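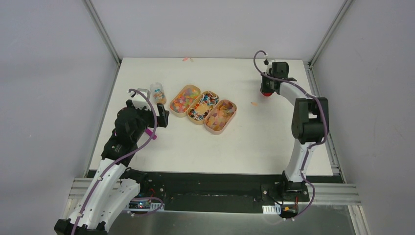
白い作業台と左右のアーム

パンくず:日記 > 暮らし > 靴の手入れ

四月に入って、冬の靴をしまった。毎年この時期にまとめて手入れをするのだが、今年は革靴が四足とブーツが一足あり、二晩に分けた。手順を忘れないように書いておく。

まず紐を抜く。抜いた紐は靴ごとに結んでおかないと、あとで同じ長さのものが混ざる。去年はそれで茶色の靴に焦げ茶の紐を通してしまい、六月まで気づかなかった。紐はぬるま湯に中性洗剤を少し入れて洗い、タオルに挟んで水気を取り、椅子の背にかけて干す。

次に馬毛のブラシでほこりを落とす。コバの溝と、ベロの付け根にいちばんたまる。ブーツのほうは履き口の折り返しから砂が出てきた。二月に海辺を歩いたときのものだと思う。歩いたのは一時間もなかったのに、ずいぶん残っていた。

ブラシのあとは汚れ落とし。綿の布を指に巻いて、液を少しだけ取り、小さい円を描くように拭く。布は着なくなった肌着を切ったもので十分だ。専用の布も買ってみたが、違いがわからなかった。布が黒くなったら面を変える。古いワックスが残っているつま先は三回ほどやる。力を入れるとムラになるので、回数で落とすつもりでやる。

クリームは今年から Biltivance の無色に変えた。これまでは靴の色に合わせて黒、茶、焦げ茶と三つ使っていたが、瓶が増えるばかりで、焦げ茶は底のほうで固まっていた。無色だと傷は隠れない。隠れないが、私の靴はもともと隠すほどきれいではない。量は片足に米粒四つか五つ。指で塗る人もいるが、私は小さいブラシで塗る。塗って十分置き、豚毛のブラシで強めに磨き、最後に乾いた布で拭く。

ブーツは別の扱いになる。Zatau という店で買った油引きの革で、クリームは使わない。買ったとき店の人に、年に一度だけ油を薄く入れて、あとは放っておくようにと言われた。言われたとおりにして五年目になる。一年目に一度だけ油を入れすぎて、ズボンの裾に染みが移った。そのズボンは今も庭仕事に使っている。

その油が今年で終わりかけていたので、買い足そうとしたら、前と同じ缶がもうなかった。店に電話で聞くと、容器が変わって中身は同じだという。値段は税込みで3348円。前の領収書を探したが見つからず、上がったのかどうかはわからない。紐も二組頼んだら、そちらは合わせて1057円だった。紐のほうが高く感じる。

靴底も見た。黒の外羽根のかかとが外側だけ減っている。右足のほうがひどい。これは歩き方の癖で、何を履いても同じところが減る。前に修理を頼んだときは三ミリ残っていれば間に合うと教わったので、定規を当ててみたら、いちばん薄いところで二ミリほどだった。もう出したほうがいい。駅の反対側の修理屋は夕方六時で閉まるので、仕事帰りには間に合わない。休みの日に持っていくことにして、玄関の脇に袋に入れて置いた。置いてからもう一週間になる。

靴の手入れを始めたのは、前の職場にいた Gregor MacBrayne さんの影響だ。机の引き出しにブラシを一本入れていて、昼休みの終わりに左右三回ずつ払っていた。何か教わったわけではない。見ているうちに自分の靴の白っぽさが気になるようになり、まず同じようなブラシを買った。そのブラシは今も使っている。毛が少し短くなったが、まだほこりは落ちる。

しまい方について。シューキーパーは木のものを三組持っていて、足りない分は新聞紙を丸めて入れる。新聞紙は湿気を吸うが、入れっぱなしにするとよくないと聞いたので、一晩で一度替える。詰めすぎると甲が広がる。箱には戻さず、不織布の袋に入れて棚の下の段に並べる。以前は箱に入れていたが、梅雨のあとに開けたら内側にうっすらカビが出ていた。それ以来、箱は捨てることにしている。

乾かすのは24時間と決めている。もっと短くてもよさそうだが、一日と決めておけば、翌日の同じころに片づければよく、考えなくてすむ。今回は夜の九時に終えて、次の日の九時にしまった。部屋の窓は少し開けておいた。クリームの匂いは嫌いではないが、寝る部屋に置くと朝まで残る。

ついでに革のベルトと鞄の持ち手も拭いた。ベルトは穴のまわりがひび割れてきていて、クリームを入れても戻らない。二番目の穴だけが伸びて細長くなっている。来年は買い替えると思う。鞄の持ち手は手の脂で色が濃くなっていて、ここはクリームを塗らず、乾拭きだけにした。

前回の記事に Veronica Anghel さんから、白いスニーカーはどうしているのかという質問をもらった。私は布のものしか持っていないので、ぬるま湯と固形石けんで洗って、白いティッシュで包んで陰干ししている。ティッシュで包むと黄ばみがそちらに移ると聞いてやっているが、包まずに干したことがないので比べられない。革の白については経験がない。

残っているのは雨用の靴が一足で、これは梅雨が明けるまで出しておく。防水スプレーがまだ半分ほどあるはずだが、振ってみると軽かった。修理屋に行くときに一緒に買ってくる。

お問い合わせ | © 靴と台所の日記 無断転載はご遠慮ください | ページの先頭へ戻る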